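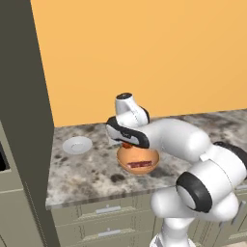

Marloes Kuipers wrote to us after her first term with the set that her pupils stopped asking when they would get a real arm by the third lesson, and that she would like more tasks with a sink in them. There are more tasks with a sink in this release.

Givar Kitchen — classroom and club licence

Givar Kitchen is a simulated robot arm in a simulated kitchen, made for secondary school classes, after-school clubs and teams entering the Wolovano student contest. Pupils write short programs that move the arm to an object, close the gripper, lift, carry and let go. Everything runs on the screen of an ordinary school computer. No arm has to be bought, bolted down or locked away at the end of the lesson.

The set is published by Zarberg and sold by the school year. One licence covers one class or one club.

What you get

The kitchen, with countertops, drawers and plates. Wall and cabinet colours and worktop patterns can be changed, or left to change by themselves between runs.
The arm, with a two-finger gripper and full joint readout.
17 tasks, sorted by difficulty. The early ones have a single object and a single place to put it.
A block editor and a Python editor. A program begun in blocks can be opened in Python, but it can't be turned back into blocks afterwards.
11 lesson plans with worksheets, written by Elisa Sala and tried out with her own classes.
A replay viewer, so a run can be watched again from any side and stopped where it went wrong.
Teacher accounts and pupil accounts. Pupils sign in with a code and don't need an email address.

How a lesson usually goes

Most teachers start with the plate task. There is a plate on the counter and a piece of food somewhere else on the counter, and the food has to end up on the plate. Pupils first drive the arm by hand with the keyboard, then write down what they did as steps, then turn the steps into a program. Teams working in pairs get further than pupils working alone at this stage.

The first programs tend to work once and fail the next time. The object starts in a slightly different place each run, and a program with fixed positions will close the gripper on nothing. This is the point of the second lesson plan. Pupils learn to ask the simulator where the object is, and then to work out the height and angle of the hand from that.

Round food is harder than square food. A filled bun or a tomato will roll or tip if the fingers close off centre, and a wide one may not fit between them from every side. The lesson plan on gripping has a table for pupils to fill in, with object, approach angle, height and result. Please let them fill it in before they see the hints.

For clubs and contest teams

The Wolovano contest uses the same simulator as the school set, so a club that practises in Givar Kitchen is practising on the contest ground. Teams have 4 members at most. Each team hands in one program, which is then run 300 times with the objects moved between runs. The score is the number of runs in which the object is resting on the plate with the gripper open and clear of it.

Arnout Geerts, who runs the club entries on our side, asks teams to note two things. Touching a cabinet with any part of the arm ends the run, and that includes the elbow. And a run has a time limit, so a program that creeps along safely can still lose marks. The full rules are in the contest folder inside the program.

Contest mode hides the object positions and gives the program camera pictures in their place. You can switch this on at any time from the teacher account. We would leave it off until a team has a program that works well without it — finding an object in a picture is a separate job from picking it up, and pupils who meet both at once find it hard to tell which part has failed.

What it runs on

Windows, Mac or Linux. A separate graphics card is not needed for the lessons, though contest mode is slow without one. On older laptops set the picture quality to Low in the settings menu. The arm behaves the same at every quality setting and scores are not affected.

Installing needs an administrator password. After that the program works offline, apart from signing in at the start of the lesson and handing in contest entries. School networks that block unknown addresses will need to allow ours, and the list is in the installation guide.

Known problems in this release

The lower drawers can't be opened in Python if they were opened in blocks first. Restart the task.
Replays saved in last year's release open with the wrong wall colour. The movements are correct.
A plate placed very near the front edge of the counter sometimes slides when the object is let go from too high. We have left this in for the lessons and turned it off for the contest.

Questions we get often

Can the programs be used on a real arm?
The Python ones can, with changes. The Bermúdez add-on translates the move and grip commands for the desktop arms many schools already have. It is sold separately, and we advise running every program at low speed first with an adult at the stop button.

Do I need to know how to program?
It helps, but the first lesson plans assume nothing. Teun Peeters gives an online introduction for teachers each December, and the recording stays available in your account for the rest of the year.

Can pupils use it at home?
Yes. Each pupil account can be used on one school computer and one home computer. Contest entries can be handed in from either, up to noon on the closing Sunday.

Can we add our own objects?
Yes, from the teacher account. Objects must be closed shapes and need a weight. The guide has a worked page on making a bread roll.

Ordering

Send the order form with the school's name, the name of the teacher in charge and a purchase number if your school uses them. Accounts are opened on the next working day. Clubs without a school behind them can order too and should write to Chun-hung Kong at the schools desk, who will set up the licence under the name of the club leader.

A trial with the plate task and the first lesson plan can be downloaded without an account.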